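Home | Features | Home & Closet | Repair | Archive

THE LAST FOLD
What happens to a shirt between the hamper and the drawer, and why so many of us get stuck there

By Ryan Hulme
28/03/2024

I own a chair. You own one too, probably. Mine is by the bedroom window and I have not sat in it for two years. It holds clean laundry. Clean! Washed, dried, carried up a flight of stairs, and then dropped, because the next bit is folding and folding is where I stop.

So. A feature on folding. My editor thought it was a joke and then looked at her own chair.

First call was Houshang Arabzadeh, who ran the alterations counter at Kiani, the dry cleaner and tailor on the corner of my old street in Cindholm, until he gave it up to teach. Evening classes now. Mending, pressing, a bit of folding at the end if there's time. There is never time, he says, so last spring he flipped it and put the folding first. People complained. They came to learn to sew on a button. By the third week they were sending him photos of their drawers.

His rule number one is dull and he knows it. Use a table. Not the bed. The bed gives, the duvet gives, your sleeves go wandering off down a valley and you end up folding with your chin. Hard surface, waist height, something over the top so the cloth doesn't skate around.

"Black if you can get it," he says. "You see the edge of everything."

I had never once thought about the edge of a shirt. A shirt had a front and a back and a stain.

What goes over the table

Arabzadeh likes a plain black cotton cloth, heavy, washed a few times so it loses the shine. He is fussy about this. Shiny cloth slides. Thick fleecy cloth grabs, and lint gets all over your knits. He wants something in between that you can smooth with the side of your hand. It doesn't have to be flat like glass. A crease in the cloth underneath won't do much to a knit shirt you're about to fold anyway.

And light! He is much worse about light. Most of us do the laundry at the tail end of the day, one lamp on in the hall, half asleep, and dark things on a dark cloth turn into one big dark thing. He used to make students fold with the lights down for five minutes so they'd feel how much of it was guessing.
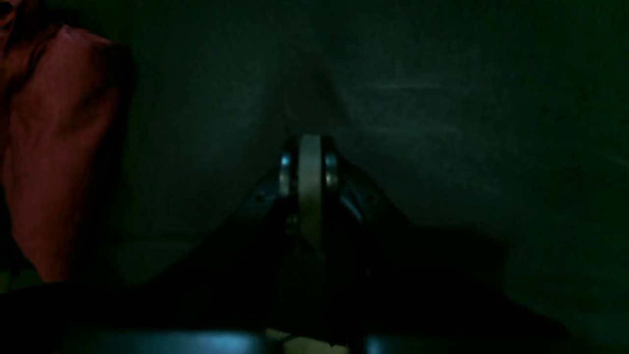
Arash Ahmadpour wrote in to disagree with nearly all of that. He folds in the dark on purpose, every night, next to a sleeping baby, and swears his hands are better at it than his eyes ever were. Find the shoulder seams with your thumbs, he says, and the rest of the shirt hangs off them. He can do a week of onesies by feel and has only once put a sock in with the pillowcases. He does admit black T-shirts come out inside out. He wears them that way.

I tried it. Lights off, three shirts. Two were okay. The third I'm going to call a bundle.

But he has a point about the seams. Every folder I talked to for this, sooner or later, started talking about seams. A side seam is a ruler somebody already sewed into the garment for you. A shoulder seam tells you where the body stops and the trouble starts. Trouble meaning sleeves.

Sleeves, then

Nobody I spoke to is scared of a T-shirt. Long sleeves are another matter. They're long, they twist in the dryer, the cuff turns itself half round and then you've got a sleeve that looks flat but isn't, and you find out a week later when you put it on and there's a crease like a bus route down your forearm.

Abbas Rostami packs for a living, or did. Wardrobe for touring theater, 133 towns in his best year, everything in and out of crates by hand. He has opinions on sleeves that run well past what this magazine will print. The short version: the sleeve is the first thing you deal with and most people leave it for last. They fold the body over, see an arm sticking out, and shove it underneath. Which is how you get the lump.

His way. Shirt down, spread it out as far as it'll go. Don't worry about the wrinkles yet, a thin knit always has them, you'd be there til midnight. Take one cuff. Untwist it. Give it a small shake, just the cuff, then lay the whole sleeve across the body at a slant, so it runs down and over. Smooth it once from the shoulder out to the cuff. Once! People stroke a shirt like it's a cat. Then the other one over the top.

After that, hem. The hem is his other big thing. It doubles back on itself when you lay a shirt down, nearly always, and if you don't flip it out flat you've folded a fold. He checks it with two fingers. Run them along under the bottom edge, feel for a thick spot, pull it through. Takes a second. He'd fine the trainees a cookie for every hem he caught.

Then collar. Same deal. Bunches up around the neck and shoulder, a few layers deep if you've dropped the shirt and not placed it. Pinch at both shoulders, lift an inch, set down again. Mostly it sorts itself out.

And then, finally, you can fold the thing. Side in, side in, bottom up to the chest, top down. Or in thirds. Or roll it. Rostami could not care less which. By then, he says, all the work is done and a child could finish it.

The red pile

A word about color because I promised Arash Yazdani I'd get it in. He runs the secondhand floor at Bunine, the big charity warehouse out past the rail yard, and sees more knitwear in a week than I'll own in my life. He sorts by color before he sorts by anything. Reds are their own pile. Maroon, brick, wine, that dusty kind of red everyone had about one winter.

It bleeds, is one thing. New red cotton wants its own wash the first couple of times. But mostly he keeps the reds apart because they show wear before the other colors do, and he wants to see it. Lay a dark red top on a black cloth and look at it from above and any fade on the shoulders jumps right out. Pilling under the arms too. So the fold is his inspection. He looks the whole garment over as he flattens it, front, cuffs, hem, flip, back, and by the time it's folded he knows what shelf it's going to.

I like that more than anything else I heard. Folding as a way of reading your clothes. I've found a moth hole, a missing button and a train ticket from last May since I started doing it. 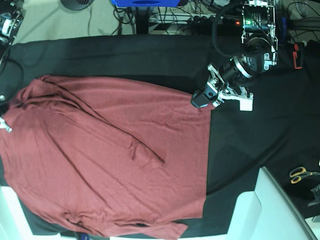 Hangers, boards and other shortcuts

There are gadgets. Of course there are. The flip board, a hinged plastic sheet you lay the shirt on and slap shut, is the one everybody's aunt has. I borrowed a Leltus, which comes in two sizes and folds away itself, a nice touch. For T-shirts, lovely. Like dealing cards. For long sleeves you still have to bring them in by hand first, and then you're back at Rostami's slant and wondering what the board is for.

Cardboard works just as well, by the way. Cut a piece the size of the space in your drawer. Lay it on the back of the shirt below the neck, bring everything in round it, slide it out. Yazdani's people at Bunine use the lids off archive boxes and they go through a lid about every couple months. The point is every shirt comes out the same width and then the drawer behaves.

Hang it instead? Sure, if it's woven. Knits no. They grow. I have a gray sweater with shoulders like a coat hanger, because it lived on a coat hanger, and no amount of steam has talked it back.

Clips: I asked, as somebody on my street swears by clothespins. Pin the corner of the shirt to the table cloth so it stays put while you pull the other side straight. Arabzadeh made a face. Then he said it was fine for beginners and for anyone with one bad hand, and that he'd used a flatiron as a weight for twenty-eight years so who was he to talk. It was switched off, he added. Mostly.

How long, though

I timed myself. I know, I know. A basket of 28 things, mixed, no sheets. I'm not going to tell you the number because it was embarassing and because Rostami would read it. What I will say is that the time wasn't in the folding. It was in picking up. Fishing a shirt out of a heap, finding which end is which, turning it the right way out, hunting for the second arm. Once the shirt was down and spread I was quick. Quick-ish.

So the fix is upstream a bit. Take things out of the dryer one by one and lay them over the side of the basket, all facing the same way. Turn sleeves out before the wash and not after. Don't ball it up to carry it up the stairs! I do this every time still. I'm working on it.

Ahmadpour, the baby-in-the-dark one, goes further and folds straight off the line, standing in the yard, no table at all. He holds the shirt against his chest and brings the sleeves in behind. Arabzadeh won't hear of it. I passed messages between the two of them for most of a week and neither has budged.

The chair

It's still there. There are four things on it as I write, all mine, all clean, one of them a long-sleeved shirt with the left cuff twisted round. I can see it from the desk. I have put a black cloth over the kitchen table, and it has been there since Tuesd— well, since I started this piece, and we eat round it.

Houshang Arabzadeh's evening classes start again in May at the Cindholm adult school. Bring three shirts and one that you hate.

Last updated by the Features desk. An earlier version gave the wrong street for Kiani.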